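3.2 Sampling sites and household survey

Wash water was collected in Brollton and Catterall, two towns supplied from the same reservoir but served by separate treatment works. Households were recruited by letter and were asked to keep their usual detergent, load size and cycle settings for the length of the study. Homes with a septic tank or a water softener were excluded. Samples were drawn from the drain hose into glass bottles at the first discharge of each cycle and again at the final rinse, then stored in the dark at the Buson laboratory until filtration.

Participants filled out a paper log for each load, giving the fabric types, the program selected and the product used. Logs with no entry for fabric type were dropped. Top-loading machines were treated as a separate group because they use more water per cycle, and their results are reported in Section 5.

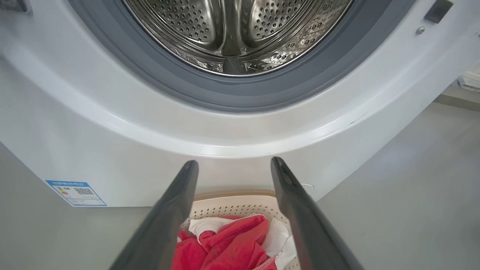 Figure 2. Drum and door gasket of a front-loading washing machine.

Filtration followed the Bornedis protocol with 2 changes. The prefilter was left out, as it was found to hold back longer polyester fibers, and the rinse volume was doubled. Filters were dried in covered dishes and weighed after 8 hours. Fibers were counted under a stereo microscope by a reader who did not know the town or the fabric type. Blank samples of tap water were run with every batch, and the mean blank count was subtracted from the result.

Fiber release is given per kilogram of dry laundry. Intervals are at the 95 percent level and were obtained by resampling households, not single loads, since loads from one home are not independent. Batches processed before August were counted a second time after the microscope was recalibrated; the later counts are used throughout.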